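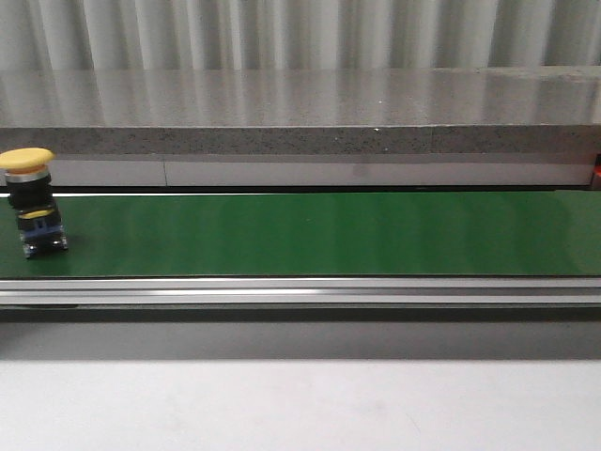 How does a robot know what to pick up?
By Sulastri Sutanto, Sanstead Learning Service
25 December 2021

A robot arm cannot decide anything without software. Software is a set of instructions that a computer follows, and a robot needs several kinds working together.

The first kind is called perception. It takes pictures from cameras and searches them for objects. To a computer, a picture is only a very long list of numbers. The software must learn which patterns of numbers mean 'push button' and which mean 'conveyor belt'.

A push button is a useful object for practice. It has a round cap, a thin metal ring and a black body, and the cap may be red or yellow. Good perception software should recognise the button whichever colour it is.
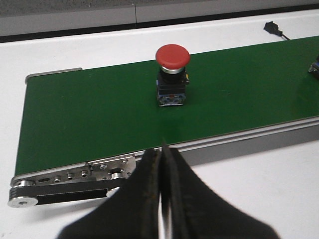

The second kind is called planning. The planner chooses a path for the gripper – the part with two fingers – so that it can reach the button without touching the belt or the metal rail. It may compare 45 paths before choosing one.

The third kind is called control. It tells each motor how far to turn, and checks many times a second that the arm is where it should be. If the arm is 2 millimetres out of place, control corrects it.

Try it yourself: write instructions for picking up a cup, using no more than seven steps. Ask a friend to follow them exactly – even the mistakes.

Last updated: May
Contact the Sanstead Learning Service | © Sanstead | Back to top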